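Do QR codes on groceries tell you anything?

March 21, 2025

I scanned every square code in my kitchen last weekend. My sister-in-law Keisha swears by them, says she won't buy a thing until she's "checked the story." Fine. I checked the story.

Most of them went to a home page. One opened a contest that closed in August. Fondura, who make the crackers, sent me to a video over two minutes long about sunrise, and I still don't know where the wheat comes from.

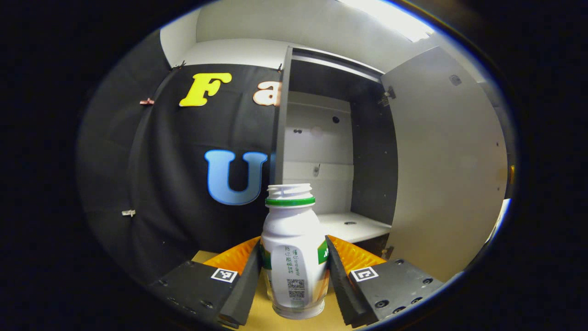 White bottle, green print, and a code near the bottom.

Nasr did better, I'll give them that. Their lentils had a page with a packing date and a region - a big region, but a region. Then it asked for my email.

What bugs me is the small type. If the useful stuff moves to a website, the label can get away with saying less, and the website can change after I've paid. My mother read labels in the aisle with her glasses pushed up. She didn't need a signal for it.

Keisha says I'm scanning the wrong brands. Maybe. She's sending me a list.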